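Masking the gripper out of wrist camera frames in Jitach

If you run visual tracking from a wrist camera, the fingers will steal your features sooner or later. They never move relative to the lens, so the tracker loves them! A fixed mask clears this up, and it takes maybe ten minutes to make one.

What you need: Jitach with the Flelmont plugin, and a short recording with the gripper open over a plain surface.

Step 1. Open the recording and pick a frame with the fingers wide apart. I used frame 3089.

Step 2. Draw one polygon per finger. Include the raised lip on top and any part of the bracket that shows in the corner.

Step 3. Grow both polygons by 14 pixels. Shadows can sit right beside the fingers, and they travel with the camera too.

Step 4. Set max_features to 2000 and turn on the overlay.

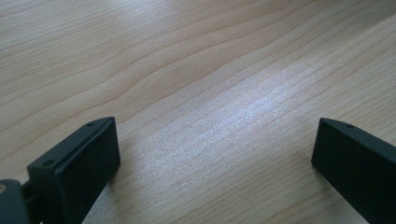 Fingers open over bare wood, with glare across the middle of the table.

Step 5. Check the glare. Wood grain is lovely stuff to track, but a reflection slides as the arm moves, so set glare_reject to true and run the clip again. On my clip the outliers dropped to 37, which made my evening!

Save the mask next to your camera calibration. If your fingers travel a lot, make a second mask for the closed position and switch on gripper width (thanks to Vratislav Kollár for that trick).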